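The Long Wait at Nollness Crossing

By Conceição Rocha

June 30, 2021

The ceasefire line runs through the parking lot of the old sugar plant. On the north side there is a government checkpoint with concrete blocks and a metal roof. On the south side there is another checkpoint with the same concrete blocks, poured by the same company before the fighting, and a roof made from truck tarp. Between them is a strip of road that takes nine minutes to walk if the guards are in a good mood.

People in Nollness call it the gap. Before the war it was where the bus turned.

I spent most of April on the northern side, in a rented room over a pharmacy, and crossed as often as the guards would let me. The shooting had been quiet since the winter truce. There were still mortars at night to the east, toward Plustuvetti, and twice the crossing closed without notice while I was in line. Both times it opened again the next morning, and no reason was given on either side.

The monitors who watch the line keep a log. In April they recorded 511 violations of the truce in the Nollness sector, most of them small arms fire, most of them after dark. In the same month of the year before they recorded 2,740. The officer who gave me the two numbers asked me to print them together, so that readers would not see only the first one and think it was high, or only the second and think things were fine now.

Who crosses

Pensioners make up most of the line. The southern authorities do not pay the state pension, and the state will only pay it in person, at a bank window in the north, with a stamp that has to be renewed. So people of seventy and eighty get up at four, ride a van to the sugar plant, stand until the gate opens, walk the gap, take another van, stand at the bank, and do it all again going the other way. Those who miss the evening closing sleep in the school gym on the northern side. It has cots and a stove.

I walked the gap one morning beside a retired railroad dispatcher. She carried her papers in a bread bag inside a second bread bag. Her daughter lives in Genside, forty minutes north of the line, and wants her to move. She has a cow and will not.

"I would go if they let the cow through," she said. I asked whether she had applied. She had, and she showed me the form. Livestock needs a veterinary certificate, and the only office that can issue one for her district is in the north, and the cow must be present.

Students cross too, for exams. So do people with hospital appointments, and a few traders who carry cheese one way and medicine the other within the weight limit. Young men mostly do not cross. They worry about being kept by one side or the other, and some have been.

The gate opens at seven in the warm months and eight in the cold ones. There is a daily limit of 995 people in each direction. It was set during the truce talks, and I could not find anyone at either checkpoint who knew how the number had been reached. On busy days the limit is used up before noon, and whoever is left in line goes home.

The tea room

On the northern side, past the passport window, a former tire shop serves as a waiting room. A relief group called Kudo pays for the heat and the tea. There is a bench along each wall, a shelf of donated reading glasses and a board where people pin notes for relatives they have lost touch with. Some of the notes have been there since the first winter.

The conversation is about prices, joints and the vans. People from the two sides sit together, and I did not hear an argument about the war in all the mornings I was there. I did hear one about whether the southern vans should be allowed to charge for a second bag.
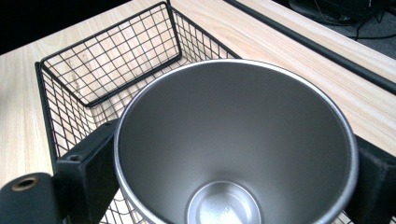
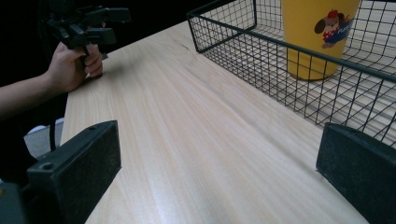

The village in between

A small settlement sits just east of the crossing, inside the zone that neither army is supposed to enter. It has one street and no shop. Before the war it belonged to Nollness for taxes and schooling. Now mail does not come, and the ambulance will drive only as far as the northern blocks, so patients are brought out to it by wheelbarrow or, if someone has gas, by car.

I went in with a repair crew from the water company. They needed a written guarantee from both sides before they could work on the main, and the guarantee was good for six hours. The first hour went to waiting for a deminer to clear the shoulder of the road. The crew had the pipe open by eleven and closed by one, and they used the time left over to fix a pump that was not on the work order.

The main matters well beyond that one street. It supplies 4,000 people, the larger part of them on the southern side, with water from a northern reservoir. It has been hit many times. Each time the two commands blame each other, and each time they both sign the guarantee, usually within a few days. The crew chief has worked on both sides of the line and has been detained on both sides of it. He keeps copies of the signed papers in the truck, going back to the first one, which is handwritten.

Houses along the street have plastic sheeting in the windows. A man patching his roof told us the sheeting is better than glass now, and cheaper. He had replaced his glass three times and then stopped. His neighbors left in the second year and he feeds their dog.

What the truce changed

The heavy guns were pulled back in the winter, at least on paper. The monitors have been allowed to visit most of the storage sites, but not all, and not always when they ask. In two places they found empty sheds. Each command says its missing guns are under repair.

For people near the line the change is plain enough. Children in Nollness sleep in their beds again, where last year many of them slept in the hallway. The bakery has moved its first shift back to three in the morning, since the ovens no longer have to be lit after dawn. The number 6 bus runs to the last stop before the sugar plant, though drivers turn around there fast.

Planting went ahead in fields that had stood idle, and that has brought its own trouble. A tractor west of town hit a mine in April. The driver lived and lost a foot. The field had been marked clear on a map drawn up by one side, and was shown as mined on the other side's map, and the two maps had never been put next to each other. The monitors have now asked for both sets for the whole sector. When I left, they had one.

The talks

Delegations from the two sides meet by video link, with the agenda agreed a week ahead. The subjects for the coming round are a second crossing near Plustuvetti, a higher daily limit and a prisoner list. The second crossing has been on the agenda before. The road is there and the blocks have been delivered, but the southern side wants the gate four hundred yards from where the northern side has poured a foundation.

People in the line at Nollness follow this closely. A second crossing would save some of them two hours each way. The dispatcher had heard that Plustuvetti would open by fall, and the man behind her had heard that it would never open, and they went over it for a while, quite calmly, until the line moved.

She reached the window a little before nine. The guard looked at both sides of her stamp, asked the purpose of her trip and let her through. Her van was waiting with the engine on. She had the bank, the pharmacy and a visit to the eye doctor ahead of her, and the gate closed at six.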